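Atelier de quartier Ala – Rapport intermédiaire à la Fondation Britiria
Rédaction : Kaja Ozoliņš, coordinatrice
8 juin 2024

Objet : aménagement et ouverture de l'atelier de reliure et de réparation de livres

1. État d'avancement

Les travaux d'aménagement du local de la rue basse sont terminés depuis avril. L'électricité a été reprise en entier, le sol poncé et l'évier déplacé contre le mur du fond, comme prévu dans le dossier initial. La porte donnant sur la cour n'a pas encore été changée. Le menuisier a proposé deux dates, toutes deux reportées à sa demande. En attendant, l'entrée se fait par la rue.

L'atelier accueille du public depuis la fin des travaux, deux après-midi et une soirée par semaine. À ce jour, 60 personnes se sont inscrites, dont 25 viennent régulièrement. Le dossier prévoyait un démarrage plus lent. Les inscrits sont surtout des habitants du quartier, auxquels s'ajoutent des enseignants de l'école Ahuja et quelques étudiants.

2. Activités

Les séances portent sur la réparation courante : recoller un dos, refaire une charnière, combler une déchirure au papier japonais, remplacer une page de garde. Une initiation à la couture sur rubans a été ajoutée à la demande des participants. Elle occupe quatre séances et ne peut pas être suivie en cours de route, ce qui a obligé à refuser plusieurs personnes. Une deuxième session est inscrite au calendrier de la rentrée.

La bibliothèque Turkine nous a confié un premier lot d'ouvrages jeunesse abîmés. La moitié du lot a été rendue réparée. Le reste demande un travail plus long, en particulier les albums à couverture souple dont les cahiers sont collés à chaud. Sur ces livres, la colle d'origine casse dès qu'on ouvre le dos, et il faut refaire l'encollage en totalité. Nous avons convenu avec la bibliothèque d'écarter les titres encore disponibles en librairie à bas prix.

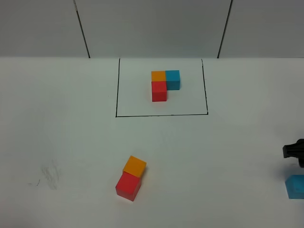

Le temps de séchage reste la principale contrainte d'organisation. Un livre encollé en début d'après-midi ne peut pas être repris le même jour, et les participants doivent revenir une seconde fois pour la finition. Nous avons donc modifié le déroulement des séances : encollage en fin de séance, rognage et finition au début de la suivante. Les ouvrages en attente portent une fiche avec le nom, la date de dépôt et l'opération restant à faire.

3. Matériel

Les deux presses à percussion, le massicot à levier et les étaux à endosser ont été achetés d'occasion. Le massicot a dû être réaffûté avant sa mise en service et son carter de protection remplacé. Il est réservé à l'encadrement. Le petit outillage (plioirs, aiguilles, pinceaux, règles, scalpels) est complet. La consommation de colle vinylique dépasse les prévisions, celle de toile est inférieure.

Une armoire fermée manque encore pour le papier, qui prend l'humidité quand la cour est lavée. Nous avons mis les rames sur des cales et déplacé le carton au premier étage.

4. Budget

Les dépenses d'aménagement sont conformes au prévisionnel, à l'exception de l'électricité. Le dépassement s'élève à 500 euros et correspond au remplacement du tableau, qui ne figurait pas dans le devis. Il est couvert par l'économie faite sur les presses. Nous demandons l'accord de la fondation pour ce transfert entre les deux lignes. Les justificatifs sont joints en annexe.

Les cotisations couvrent les consommables mais pas l'assurance. Une demande a été adressée à la mairie et n'a pas reçu de réponse.

5. Difficultés

La soirée est plus fréquentée que les après-midi et le nombre de places est vite atteint. L'ouverture d'une seconde soirée supposerait de rémunérer des heures d'encadrement supplémentaires, non prévues dans la convention.

Par ailleurs, plusieurs personnes ont apporté des livres anciens de valeur. Nous ne les prenons pas en charge et donnons les coordonnées de restaurateurs professionnels. Une note affichée à l'entrée le rappelle désormais.

6. Suite prévue

Pose de la porte sur cour, achat de l'armoire, restitution du reste du lot Turkine avant l'été, deuxième session de couture à la rentrée. Le règlement intérieur sera relu avec l'école Ahuja, qui souhaite envoyer une classe. Le rapport final, avec le bilan financier complet, sera transmis à la clôture de la convention.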